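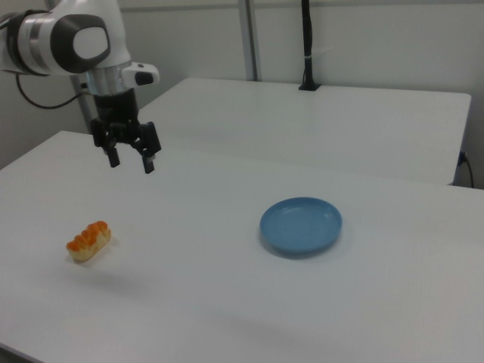
Monday: the silver card

Up at ten to five for the early flight, which left at twenty past eight. I could have had another hour in bed, but Florian Egger had told everyone in the office that with the new Trisetti membership we would all "breeze through", and I wanted to see what breezing looked like before the firm pays for another year of it.

For the record, because I will forget by the time of the budget meeting: Trisetti Silver costs 659 pounds per person per year. For that you get the fast lane at security, the lounge, a bag tag, and a thing called Assured Rebooking that I have read three times and still can't explain. There are four of us on it. Florian signed us up in January after a lunch with the regional sales man, and he has been defending it ever since with the loyalty of somebody who had the fish.

The fast lane was longer than the ordinary one. I stood in it on principle. Everyone in front of me had a silver tag on their bag and the same slightly wronged expression. A woman two ahead asked the member of staff whether there was a quicker lane for gold and he said yes, but it didn't open until nine. Elango Annamalai, who refused his card and travels as an ordinary person, was through and buying a newspaper while I was still taking my boots off.

Then the lounge. I had been promised a proper breakfast. There was porridge in an urn, a bowl of green apples, and a coffee machine with a queue of men in gilets all pretending not to be in a queue. Every armchair by the window had a coat on it. I ended up on a high stool facing a pillar and ate a yoghurt. A notice said the showers were being improved. Hui-mei Yau was there in April and she says the same notice was up then, so either they are becoming very good showers or somebody lost the key.

What bothers me is the arithmetic, which Florian will not do. I made five trips on this card and used the lounge on three of them. Call it six hours of sitting down. For 659 pounds I could have bought a sit-down breakfast in the public part of the airport every single time, with eggs, and a decent bottle of something for the house. He says I'm missing the points. I have 2,297 points. I looked up what they buy. A one-way seat to anywhere I might want to go starts far above that, and you pay the taxes in cash besides. What I can have, today, is a passport holder or a quarter of a suitcase.

He also says that the clients notice. Which clients? I have never once been met at a gate by a client inspecting my luggage tag. Prakash Devadiga at Revgate has been flying up and down for them for years, always in row twenty-something with a sandwich from home in his coat, and they gave him the whole northern contract.

The flight itself was fine. Silver boards second, after gold and families, so I got to stand in the tunnel before most people did. My seat was over the wing. The man beside me had paid 127 pounds for his, booked last week, and I'm sorry I asked, because mine was 253. I thought we were supposed to get a member's fare. Have written to the booking desk about it and received an automatic reply thanking me for being part of the family.

Landed a few minutes late. Meeting at the Itisdale office went on until two and could have been a phone call – I said so on the way out and Venkatesh Kandasamy laughed, though he was the one who called it. He did at least give us lunch. He has the Ezzat card, the rival one, and swears by it, but when I pressed him the only benefit he could name was that they once sent him an umbrella. He uses the umbrella. I suppose that puts him ahead of me.

One thing in fairness. The return was delayed and the woman on the Trisetti desk was kind. She found me a seat on the one after, printed it, and told me which gate it would really be, which wasn't the one on the board. I asked if that was the Assured Rebooking. She said no, she'd have done that for anybody. I did like her. I wrote her a good report on the form and then the form wanted my membership number, my date of birth and my home airport before it would send, and by then they were boarding.

Home at quarter to ten. Feet hurt. The cat had been sick on the stairs.

Florian texted while I was heating up soup to ask how it went, with a small aeroplane after the question mark. I haven't answered. I want to put the figures in front of him on paper, all four cards, what was paid and what was used, and let him talk me through it line by line. He'll say it is about wellbeing. He said that about the standing desks as well.

Renewal is automatic unless we cancel in writing thirty days ahead. Must find out whether an email counts as writing. Must also return Elango's newspaper, which I seem to have brought home with me, crossword half done in his pen.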